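Newsletter > Learning Notes > Languages

Why I finally made friends with the Finnish partitive

October 13, 2024

I started Finnish in April because my grandmother's letters were sitting in a drawer and I was tired of not being able to read them. There are 71 of them, mostly about weather and cake. I figured a few months with a textbook and I'd be off! Then I met the partitive case, and I sulked for two weeks.

If you haven't had the pleasure, Finnish changes the ending of a noun depending on whether you mean all of it or just part of it. Drinking the coffee and drinking some coffee are told apart by the last letters of the word (kahvin, kahvia), and English gives you no practice at this whatsoever.

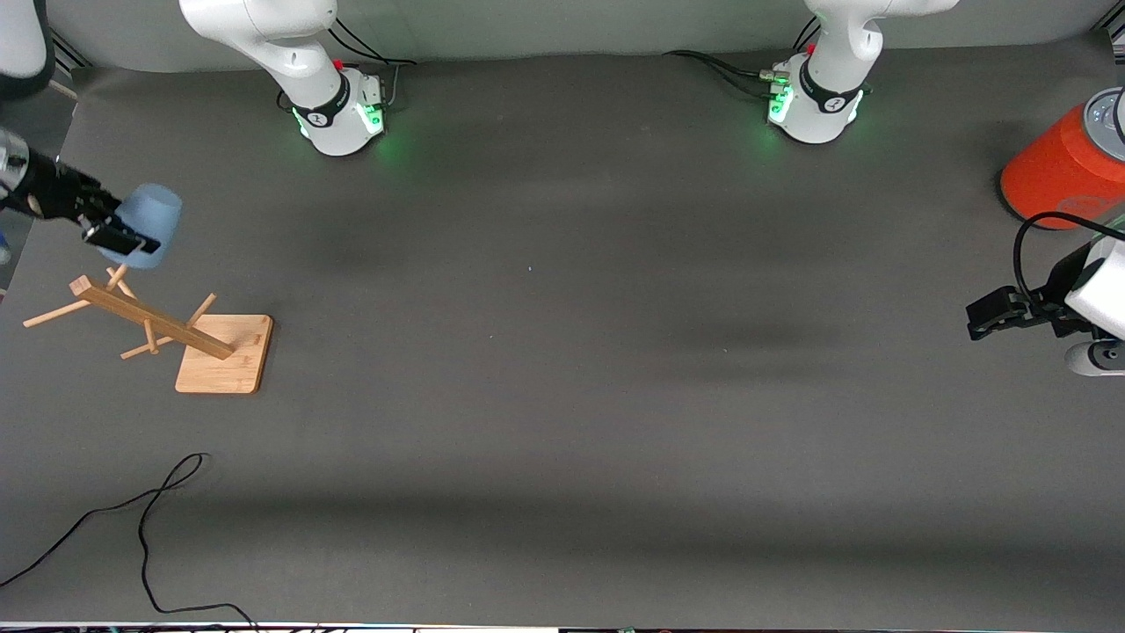
Two white arm bases at the back of a dark gray table.

My teacher, Irja Vuorinen, runs the evening group at Hetness and she has no patience for charts. She made us put ours away and talk about breakfast for four lessons in a row. I drink coffee, I don't drink milk, I'd like some bread – over and over until the endings came out by themselves. I complained the whole way home after the first one, and by the fourth I was ordering imaginary porridge with real confidence. 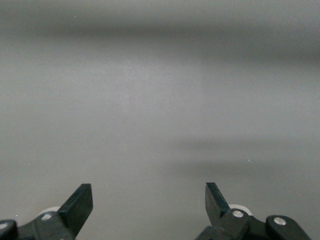
Vocabulary is the other half of it, and my rule now is to learn adjectives glued to a noun. Harmaa on its own never stuck for me, and neither did tumma (dark) or vaalea (light). So I look at whatever is in front of me and say it out loud. A plain blurry gray surface with a darker band near the top will do nicely: harmaa pinta, tumma varjo, gray surface, dark shadow. Then I push it into the partitive, harmaata pintaa, tummaa varjoa, and go find something else to talk at.

The new group starts soon and Irja says beginners are welcome. Bring a notebook. I've made it through nine letters so far, and there was a lot of cake.

You're receiving this because you signed up for Learning Notes. Manage preferences or unsubscribe.

© 2024 Hetness | Contact us | Back to top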